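MEDIA RELEASE

Tue 17 April

For immediate use

LAKENAR SHARED WORKSHOP GETS ITS KITCHEN ARM POURING, OPENS BUILD NIGHTS TO NEW MEMBERS

Members of the Lakenar shared workshop have a robot arm working at an ordinary kitchen bench, and are looking for more hands before the August open day. Project is called Nomo. Started last winter as a shelf of donated parts and a whiteboard with the word "breakfast" on it.

The aim is plain enough. Set a table, fill a glass of water, put things back where they came from. All in a normal kitchen, at normal height, with the usual clutter left out. No cage, no conveyor, no special cups.

The arm itself was bought second-hand. Everything after that is members' own work: the mount, the finger pads, the cable run, the control software and a great many brackets that did not make it to the final version. Total spend on top of the arm was almost $300, most of it on fasteners, filament and a replacement power supply after the first one let its smoke out on a Sunday afternoon.

Bench time happens in two places. The heavy stuff (drilling, cutting, soldering) stays at the workshop, Unit 12, Idahosa Lane, round the back past the tyre place. Handling work is done in a member's home kitchen, as the workshop sink is not something anyone would want to drink from.

Current job is the water pitcher. Pitchers are harder than they look. The handle is curved, the plastic is see-through, and the balance changes as the water goes out. Early tries had the gripper pinching the handle from the side, which worked fine empty and badly full. The group has since gone to hooking a finger in through the handle and taking the load from underneath, much like a person would.

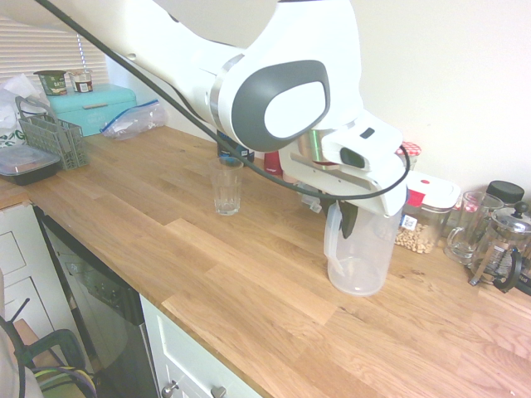 The Nomo arm with a finger hooked into the pitcher handle, glass standing by on the bench. Photo: Lakenar workshop.

Clear plastic is its own headache. The depth sensor the group started with saw straight through the pitcher and reported the wall behind it. Members tried tape, then a coloured sticker, then gave up on both and wrote a routine that finds the handle first and works out the rest from there. It is slower. It also finds the handle most of the time, where the old one found it when it felt like it.

Glasses come next. A tall glass tips easily if the arm brushes it on the way past, so the path now goes up and over, never across. Software members would like it noted that this took three weeks. Hardware members would like it noted that the mount was ready the whole time.

The run routine is kept deliberately dull. One person on the stop button, one on the laptop, everyone else back behind the table. Dry runs before wet ones. Speed is capped in software and again in the controller settings, and the cap stays on for demos no matter who asks. Towels within reach.

Session 20 was the first where the full pour program was run from start to finish without a restart. Water went in the glass, with a bit on the bench. The program log for that night stands at 3306 lines, a good share of them warnings, and members have been working through it at the Tuesday meetups with a highlighter and a lot of tea.

Mernska Hardware, the timber and tool shop in town, has lent a drill press and is letting the group have offcuts for test stands at no charge. The workshop thanks the shop and its staff, who have been very patient about people coming in to ask for one bolt.

WHAT THE GROUP NEEDS

People, mainly. No robotics background required. Useful at the moment:

Anyone who can sew or work with silicone. The finger pads wear through at the tips and the printed ones are too hard for glass.

Anyone comfortable with Python, or willing to sit beside somone who is.

Someone to write up the build properly. The notes are spread over two notebooks, a group chat and the back of a parts invoice.

Kitchen things with odd handles. Jugs, saucepan lids, mugs, colanders, the worse the better. Drop them at the workshop in a box marked NOMO. Please no knives.

Younger members are welcome with a parent or guardian in the room. Under-16s can drive the arm on the small joystick at the slow setting but do not use the drill press.

AUGUST OPEN DAY

The group plans to show the arm at the workshop open day in August. On the list so far: pick up the pitcher, fill a glass, put the pitcher down, bring the glass to the front of the bench. Unloading a cutlery basket is a maybe. Opening jars is off the list for this year, to the disappointment of at least one member with sore wrists.

Files for the mount and finger pads will be shared free of charge before the open day, along with a parts list and the mistakes. The mount clamps to a bench up to 40 mm thick and needs no holes drilled, a point members' households were firm on. A version for thinner laminate tops is being drawn up but has not been tested, so please dont build it yet.

The software will follow later, once it has been tidied. At present it has file paths in it that only make sense on one laptop.

COMING ALONG

Build nights run weekly at the Lakenar workshop, doors from 6.30 pm. First visit is free, after that it is the normal casual rate or included in membership. Closed shoes please, long hair tied back. Parking on the street, not in front of the tyre place's roller door, they do tow.

Kitchen sessions are smaller and booked ahead through the sign-up sheet on the workshop noticeboard. Space is tight, so it is a few people at a time, and one spot each session is held for a first-timer.

Media are welcome at build nights with a day's notice. Filming at the kitchen sessions by arrangement only, as it is somebody's home. More photos of the build can be had on request, including the earlier grippers, which were not pretty.

MEDIA CONTACT

Nomo project desk, Lakenar Shared Workshop
Unit 12, Idahosa Lane
Messages can be left at the front counter during opening hours and will be returned teh next working day.

ENDS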